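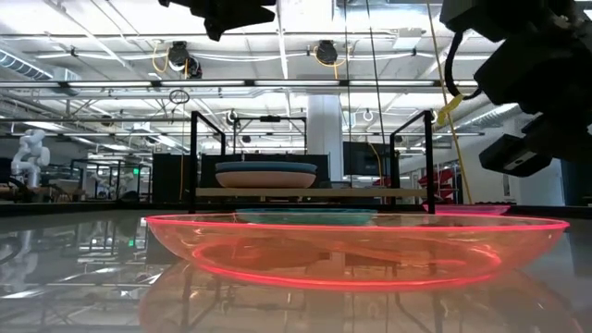

Orange bowl at the front of the table, two pieces stacked on the shelf board.

Sat 26 August, dish stacking, two arms

Carrying on from the shelf work we began in April. Question is the same as then: could you leave a pair of arms to put the washing-up away and go and do something else? My answer this morning is still no, though it is a smaller no than it was.

Task as set: coloured dishes start on the table, end up on the shelf. Plastic throughout. No fixed order given to the arms, no fixed side. A person putting these away would pick up the biggest first without thinking and the rest would sit in or on it. The current policy (Stukus, trained on 3,771 episodes) has no strong view on size that I can find. It goes for whatever is nearest a gripper.

Ran eight trials before lunch. Three finished with everything on the shelf and nothing touched by hand. In two a dish was put down half over the front of the board and I stopped the arm. The others were dropped grasps or an arm waiting on the other one until the time ran out. Kianoush wants the waiting counted as its own kind of failure and I agree, will change the sheet. 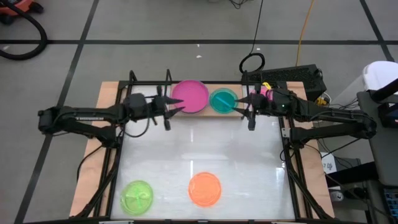
Golnar Ahmadpour
Robot technician, Zultden workshop

Layout for the second block: two dishes up on the plank at the top, pink and teal, and two down on the white surface, lime green and orange. The idea was to see whether it would treat the ones already up there as done. It mostly did. Once it took the teal one off the plank and brought it down to the table, then put it back, which a child would also do, but the child would be quicker.

Hand-over between arms is still poor. If a dish starts at bottom left and the free space is up on the right, the left arm carries it as far as it can and holds it there. The right arm comes over, closes, and both hold on. Giorgia's release timing fix helps when the dish is level. With any tilt the force reading is wrong and neither lets go. Stopped it by hand each time, no damage.

Finger pads: changed the left pair after the second block. Pads from Emmont are softer than the old ones and take hold of a thin rim better, but they pick up dust. Wiped them with a damp cloth between blocks. Someone should work out how often that needs doing -- I did it when I remembered.

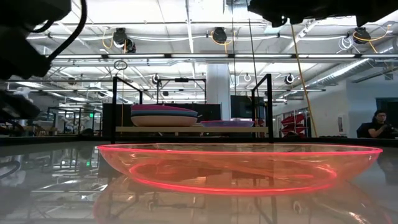 Depth is the other half of the trouble. The clear plastic gives us holes in the depth map wherever the side wall is thin, and the rim is the only part it finds every time. Shirin has been saying we should grasp from the rim alone and ignore the wall, and I am coming round to that. It doesn't help that the tabletop is shiny. With the pink bowl out on the table there is a second pink bowl upside down in the surface under it, and the segmentation gives us one tall object with the rim in the middle. A matt sheet over the table would settle whether that is the cause. I would like to try it before anyone retrains, though Esmaeil's point is fair: people have shiny worktops at home and won't be covering them for us.

Speed, for the record. I put the same set away by hand while the log was saving, and was done before the progress bar was. The arms are nowhere near that. For a shop floor where the same part comes to the same place I think we could hand over something like this now. For a kitchen, where somebody leaves a fork in the bowl, no.

To do:
Matt sheet test, same layouts as today
New column for "arm waiting"
Ask Giorgia for the tilt logs
Rim-only grasp branch (Shirin)
Order more pads
Move the Hao calibration files off the old drive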